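Informe de proyecto: el embalaje de pedidos pequeños en el taller Dolonano

Asignatura de Organización de Espacios de Trabajo, segundo curso 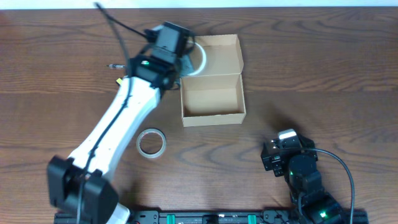
El objetivo de nuestro proyecto fue estudiar cómo se prepara una caja de cartón para el envío y proponer un puesto de trabajo más cómodo. Elegimos la caja poco profunda con tapa unida, porque es la que más utiliza el taller para los pedidos de papelería de la tienda Skondano. El español no es mi primera lengua, y por eso pido disculpas si alguna palabra técnica no es la habitual.

1. Situación de partida

El taller prepara casi 200 cajas en una semana normal. En febrero las cajas se cerraban sobre un estante estrecho y la cinta adhesiva se guardaba en un cajón. Cada vez que un rollo se terminaba, la persona debía dejar la caja a medio cerrar y buscar otro. También observamos que la tapa abierta chocaba con la pared y volvía a caer sobre el contenido.

2. Propuesta

Decidimos trabajar en una mesa de madera, con la tapa abierta hacia el fondo. De este modo la caja y su tapa ocupan una franja larga, y hay que prever ese espacio antes de colocar los demás materiales. Junto a la caja dejamos dos rollos de cinta, siempre en la mesa. El resto del material (papel de relleno, etiquetas de la marca Rornik, tijeras) se queda en una bandeja aparte hasta que se necesita.

3. Prueba

Preparamos 30 cajas con el método antiguo y 30 con el nuevo. Con el método nuevo ahorramos 15 segundos por caja, como media. La diferencia mayor apareció en el cierre, no en el llenado. En tres cajas la cinta quedó torcida y tuvimos que repetir el trabajo; estas tres están incluidas en el cálculo.

4. Límites del estudio

No probamos cajas altas ni de doble pared. Tampoco medimos el cansancio, que según la guía del curso requiere un cuestionario propio. El taller compra el cartón en lotes de 2.000 unidades, y todas nuestras cajas eran del mismo lote. Para la segunda parte queremos repetir la prueba con el modelo Whitlock, que tiene la tapa separada.

Categorías: Trabajos de estudiantes | Embalaje | Segundo curso

Este sitio utiliza cookies propias para recordar sus preferencias. Aceptar | Configurar

Contacto | © Archivo de proyectos de estudiantes | Volver arriba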